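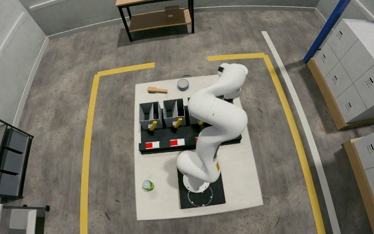
1/ Cell layout before the people

Thread on what the sorting arm has done to jobs in our returns room. I do process engineering at Vedex. We handle returned household goods: inspect, sort, restock or scrap. This is the model of the cell we use for planning: white arm on a black base plate, three gray bins with yellow handles on a platform, tape on the floor marking the work area.

2/ The model came first and the floor followed. Ľubomír Ševčík built it in December, and every reach argument since then has been settled in it. It includes the lockers and the table by the back wall. He insisted on those. In the old plan drawings the furniture was missing and we paid for that with a conveyor that blocked a door.

3/ Before: four people per shift at benches. Pick up an item, look at it, decide, walk it to a bin. Peak volume was 4000 items a week. The looking and deciding took a few seconds. The walking took the rest.

4/ After: the arm does pick and place for items on the approved list. The list has 481 entries. Anything not on it goes to a person. The list sounds long until you see what people send back.

5/ Round containers are easy. Cans are easy upright and a nuisance on their side, so the test set in the model always has one lying down. Long thin wooden things are the worst. Grasp point depends on which end is wider, and the arm has opinions about wrist angle that a human does not.

6/ Headcount is the first question everyone asks, so: four per shift is now three. The fourth position was moved to repair on the same pay grade. Eusebio Cifuentes took it. He had been asking for repair for two years, which makes him a poor sample.

7/ What changed for the other three is harder to put in a slide. They used to get a mix, easy and difficult. Now the easy items are gone and they get the exceptions all day. Cracked, leaking, mislabeled, two products taped together. Items per person went down. Reported tiredness went up.

8/ Management read the first number as a problem with the people. Ward Van Loon, shift lead, wrote a one-page note explaining that a hard item takes longer than an easy one. It took three meetings for the note to be accepted.

9/ We now send a share of approved items to the benches on purpose. On paper this is inefficient. Error rate on exceptions dropped after the change and we kept it.

10/ Skills. İlker Tokgöz and Arif Haque did the operator course from Hustier, the integrator. They can clear a fault, re-teach a grasp and edit the list. They cannot change speed limits or zones, and I agree with that restriction. There was no pay supplement for the course at first. There is one now, after some correspondence.

11/ Faults logged in the first quarter: 247. Most were failed grasps, cleared from the panel. The log does not record who got up to clear it or what they left half done on the bench. I have asked for that field twice. Hustier says next release.

12/ Floor tape. The yellow brackets mark the working area and the rule is simple: arm enabled, stay outside the tape. The first week people walked the long way around with visible irritation. Then we moved the label printer to the near side – ten minutes of work – and the complaints stopped.

13/ Bins. Handles face the operator side so a bin can be pulled without leaning across the arm's path. That was Arif's request, made while looking at the model on my screen. Cost to change at that stage: zero. On the floor it would have meant new platform mounts.

14/ If you are doing one of these, put the bench staff in front of the model early. Ours found the handle issue and a bad sight line in under an hour. The engineers, me included, had been looking at it for weeks.

15/ Open items: second gripper for the wooden stuff, rotation schedule between benches and panel, and whether clearing faults counts toward the item target. It currently does not. Ward is writing another note.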